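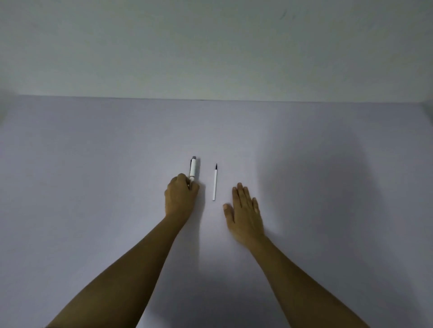 Annual Fire and General Safety Inspection: Andville Community Workshops, Ground Floor
Inspected by: Kristine Lumanlan
Date: 20/02/2023

Key: OK = meets requirement. FIX = needs work before next visit. N/A = does not apply.

Access and exits

Main entrance opens fully from inside without a key: OK
Rear exit opens fully from inside without a key: FIX
The push bar works but the door drags on the threshold. It took two tries with a shoulder to get it open. Plane the bottom of the door or lower the threshold plate. Treat as urgent.

Exit signs lit: OK, except hallway by the restrooms
Bulb out. Replacement is in the supply closet, top shelf.

Corridors clear to full width: FIX
Stacked chairs outside Room 2 again. Same comment last year. They need to go on the dolly in the storage room after every class, and the person closing up should check.

Assembly point sign visible from the parking lot: OK

Fire equipment

Extinguishers mounted, tagged and in date: OK
All serviced by Dosier in May. The one in the kitchen was moved to the left of the door as requested.

Extinguisher pressure in the green: OK
Smoke detectors tested: OK
The unit in the pottery room is slow to respond. It sounded within the allowed time but should be cleaned. Clay dust is the likely cause.

Alarm panel shows no faults: OK
Panel is a Trimico. The log book next to it has no entries for the winter. Weekly tests may have been done, but they were not written down, and I can only count what is written.

Kiln room door closes by itself: FIX
Closer arm is bent. Door stops with a gap of a few inches. Keep the kiln off until the closer is replaced.

Electrical

Panels accessible with 34 inches of side clearance as marked on the floor: OK
Breakers labeled: FIX
Number 9 is labeled "lights old room." Find out which room and relabel.

Extension cords in use: FIX
One in the office, run under the rug to the copier. Remove it today. There is a wall outlet behind the filing cabinet that will reach if the cabinet moves over.

Space heaters: one found
It is the 3000 watt unit from the garage, on its own 240 volt circuit. Allowed there. Do not bring it into the classrooms.

Outlet covers intact: OK
GFCI outlets near sinks tested: OK
Kitchen, pottery room and both restrooms all tripped and reset.

Kitchen

Hood filters clean: FIX
Greasy on the inside edge. Run them through the dishwasher and add to the monthly cleaning sheet.

Hot water at hand sink: OK
First aid kit complete: FIX
No burn dressings. Adhesive bandages nearly gone.

Knives stored in block or drawer guard: OK
Cleaning products kept away from food: OK

Floors, stairs and walls

Floor surfaces even and free of trip hazards: OK with comment
The seam in the hallway vinyl is lifting by the water fountain. It is not a trip hazard yet. Tape is not a repair.

Basement handrail secure: OK
The loose bracket from the last report has been refastened with longer screws.

Stair treads: OK
Non-slip strip worn on the bottom step. Replace when the others are due.

Ceiling tiles in place: FIX
Two missing in the storage room where the Cruzado crew ran the new water line. Contact them before paying the balance.

Storage

Nothing stored within 18 inches of sprinkler heads: OK
Heavy items on lower shelves: FIX
Boxes of glaze are on the top shelf. Move to floor level.

Shelving anchored to wall: OK
Paint and solvent in metal cabinet: OK
Cabinet was closed but not locked. Key was in the lock.

Outside

Steps and ramp clear of ice: OK
Sand bucket is empty. Refill.

Lighting over rear exit: FIX
Motion sensor is aimed at the fence. Turn it toward the steps.

Gutters: N/A, covered in the roof report

Actions, in order

1. Rear exit door
2. Kiln room door closer
3. Extension cord in office
4. Chairs in corridor
5. Exit sign bulb
6. First aid supplies
7. Everything else marked FIX

Items 1 to 3 will be checked again at a return visit. Send a note to the front office when they are done, with the name of whoever did the work.

Signed: K. Lumanlan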